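Workshop notebook, bench 2
December 6, 2024

Parking-mode dashcam, second round. Carrying on from the current draw problem on the Ullen unit. Branislav Čierny was in for the first part, the rest is me.

Where we left it: the camera records fine while driving, goes into parking mode when the ignition drops, then shuts down in the small hours and doesn't come back until the next start. The owner wants it watching the car overnight, so as it stands it does the one job he doesn't need and skips the one he does.

Took the hardwire kit out and looked at the fuse taps first. Permanent live was on the interior lamp circuit. On this car that circuit gets put to sleep by the body module after a while, so the camera was losing its supply and the low-voltage cut-off had nothing to do with it. Moved the permanent live to the hazard circuit, which stays up with the car locked. Ignition feed left on the rear wiper. Earth moved from the trim bolt to the proper stud behind the kick panel. The trim bolt had paint under the washer and I didn't like the reading across it.

Branislav thought the tap was in backwards as well. It was. The load side was feeding both fuses through the original one. Turned it round. Wrote it on the lid of the fuse tap box so the next person checks.

Cut-off switch on the kit has three positions. It was on the lowest. Set it to the middle one for now. The battery in this car isn't new and I would sooner lose the end of the night's footage than have him stranded.

Motion detection. Left on the factory setting it fires at everything: headlights going past, rain on the screen, the tree outside the house. Card from last week had 2,047 clips on it and nearly all of them were the tree. Went down one step at a time, walking past the front of the car at each setting. Two steps down it still catches a person at the bonnet and ignores the road. Three steps down it missed me in a dark coat. Stay at two.

Impact sensor is a separate menu, easy to miss. It was off. Set to medium, and a thump on the rear wheel arch with a closed hand now saves a locked clip. Shutting the boot hard doesn't. Good enough.

Card: swapped the one he had for a high endurance card. The old one wasn't faulty that I can find, but it was an ordinary phone card and the camera had been complaining of slow writes in the log. Formatted in the camera, not on the computer. Loop length set to one minute clips so he isn't hunting through long files.

Clock was wrong by an hour, still on summer time. Automatic time setting only works with the GPS mount and his is the plain mount. Told him he will have to do it by hand twice a year. If he ever needs to give a clip to an insurer the time stamp wants to be right.

Files come off as AVI. His laptop plays them with picture and no sound. Same file has sound on our machine, so it's the player at his end. Sent him the name of a free one.

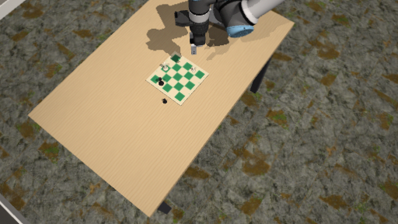 Rear camera next. Picture drops to blue for a second whenever the tailgate moves. Wiggled the cable along its length with the monitor on and found it at the rubber boot between body and tailgate, where it had been pulled tight with no slack. Outer sleeve is nicked but the cores look whole. Ordered a replacement lead from Upadhyay all the same, and will leave a loop in it this time. Taped up for now with enough slack to open the tailgate fully.

Asked about the keyring camera he bought off the internet. Tried it. The video is watchable in daylight and useless after dark, and the date stamp can't be turned off or set from the button. There is a text file on it that you edit and it reads the time from there at switch-on. Did that, it took on the second go. I wouldn't rely on it for anything to do with the car. He can keep it in the glovebox.

Battery figures. Rested voltage fine at the start of the afternoon. Left the camera in parking mode with the car locked and the meter in line. Draw settles after the car goes to sleep and then stays flat, with a small jump each time it writes a clip. No drop-outs up to when I packed up. That isn't a full night so it proves only part of it.

Still to do:
Overnight run with the camera on the hazard circuit, car locked, key well away from it.
Fit new rear lead when it turns up.
Recheck fuse tap for warmth after a long run.
Refit A-pillar trim. One clip is broken, there are spares in the Varimetti drawer. Keep the cable behind the airbag and tie it to the existing loom, it was across the front of the bag when the car came in.
Write up settings on a card for the owner.

Branislav wants to try the Henum battery pack in this one if the overnight run fails. It would take the car battery out of it altogether, but there isn't much room under the seat and it adds to the bill. Park that until January.

Keys on the hook, old card in the envelope with the job sheet. Don't wipe it, he wants two clips off it first.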